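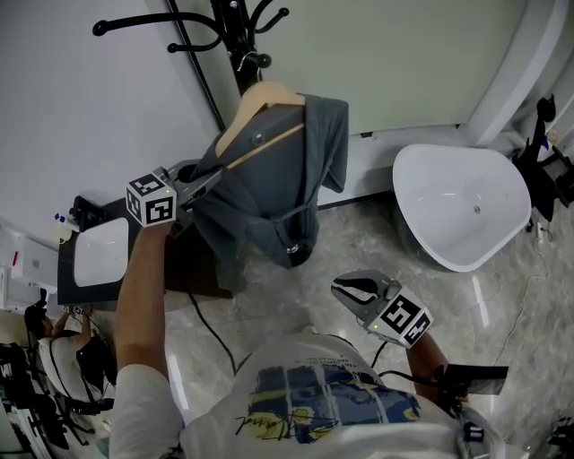 Hand-held grippers with marker cubes at a garment on a hanger.

Skevis tracker FAQ

Which cube faces does the tracker need?
One is enough for a pose. Two or more reduce rotational jitter.

What happens when a cube is occluded?
The filter coasts for 7 frames, then flags the segment as lost.

Can I replay old logs?
Yes, from build 278 on. Convert earlier logs first.

Comments (2)

purnbridge_k: Log 3867 flags both cubes as lost on glossy tile. Any fix?

ramard_dev: Lower the exposure to 2000 and recalibrate the colour balance.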